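Clemo House Guide, Section 9: Making Up the Bed
October 30, 2026
By the Hemine Street house office

Section 8 dealt with the kitchen and its drains. Section 9 deals with the bed, a simpler machine with more ways to go wrong. It replaces the August version, which assumed that everyone already knew which way a duvet goes. The mail we received suggests otherwise.

These instructions apply to all rooms in the Clemo and Boyer buildings. Sostness rooms have bunks and a section of their own, and we wish them well.

9.1 Before you start

You will need:

- one fitted sheet
- one duvet and one duvet cover, of the same size
- two pillowcases
- a laundry bag
- a chair, or some other surface that isn't the floor

Allow 20 minutes the first time. After that it takes 10, or 8 if you skip the pillowcases, and we can tell when you skip the pillowcases.

NOTE: Fitted sheets are kept on the second shelf of the linen closet, duvet covers on the third. Sheets that have been folded into a perfect square are for visitors. Sheets that have been rolled into a ball are for you.

9.2 Clearing the bed

A bed in daily use collects things. Most of them have a perfectly good home elsewhere and have simply stopped short of it. Clear the bed completely before touching the duvet. Making a bed around the things on it is possible, and the result looks like a relief map.

1. If someone is lying on the bed, or next to the part you need, ask them to move. Ask again in a few minutes. The duvet cannot be shaken with a person on any corner of it.

2. Take off the large soft items first: clothes, bags, spare blankets, anything crumpled enough that you have to pick it up to find out which it is. Clothes go on the chair for now. Check pockets and seams for cords that may have caught in the bedding, and free them by hand. Pulling makes a longer cord and a shorter temper.

3. Pick up cloths and small linens one at a time and open each one out fully. A cloth that looks fine folded may have a thin patch or a mark on the inside layer, or even on the top one if you look at it in decent light.

4. Sort each cloth as you go. Sound and clean goes back to the closet. Sound and marked goes in the laundry bag. Worn through goes in the rag bin under the stairs, where it will have a second career on the windows.

CAUTION: Do not shake a cloth over the bed. Whatever specks were on the cloth will then be on the duvet, and you will have moved the problem eighteen inches down.

A folded cloth tends to vanish on pale bedding. On the sprig-print duvet it is worth running a flat hand over the ridges and long folds before you decide the bed is clear, paying attention to anything thick and layered near the middle. A patch of grey-blue in all that cream and white is a good clue, and a cloth showing one as ragged as this should be checked for a hole before it goes anywhere near the closet.
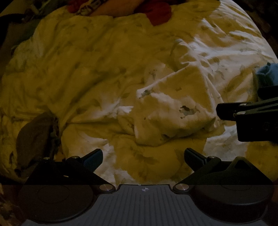 9.3 Changing the cover

1. Unfasten the old cover at the foot end and pull the duvet out by its two nearest corners. Put the cover straight into the laundry bag. Putting it on the floor "for a second" adds a day.

2. Turn the clean cover inside out and lay it on the bed with the opening toward you.

3. Reach inside with both arms and take hold of the two far corners from within. You are now wearing the cover up to the shoulders. This is correct.

4. Through the fabric, grip the two matching corners of the duvet. Short edge to short edge. If the cover ends up wide and flat at the bottom with nothing in it, you have the long edge, and you may return to step 2.

5. Lift, and shake the cover down over the duvet. Keep hold of the corners until most of the length has dropped.

6. Fasten the opening. All of it. A half-fastened cover lets the duvet out by morning.

NOTE: The print on the patterned covers is faint and scattered, and from the foot of the bed you may not be sure which side is out. Look at the seams. If you can see raw seam, it's inside out.

9.4 Smoothing

1. Stand at the foot of the bed, hold the two bottom corners, and give one firm shake to send the filling toward the head.

2. Go to each side in turn and pull the edge down so that it hangs level – the eye is good enough for this, please leave the tape measure in the drawer.

3. Press out the deep diagonal wrinkles with the flat of your arm, working from the middle to the nearest edge. Small creases can stay. We do not iron duvets and have no plans to.

4. Judge the result with the ceiling light on. The yellow bedside bulbs flatter one side of the bed and leave the corners in shadow, and it was in those corners that the last inspection found a sock.

9.5 If something is wrong

Lump in one corner: the duvet has slid. Hold that corner from outside, find the corner of the duvet inside, and bring the two together.

Lump in the middle: something is in there. Usually a pillowcase that rode along from the wash.

Duvet twisted: undo the cover, start again from 9.3. There is no shortcut, although several have been proposed.

Cloth stained but not worn: rinse cold, then wash with the whites. Do not use hot water on an unknown mark.

9.6 Putting things back

Return the pillows, open edge of the case away from the door. Clothes go from the chair to the closet or the laundry bag the same day. The chair is not storage, and neither, as of this edition, is the left side of the bed.

Full laundry bags go to the Boyer basement. Tie them.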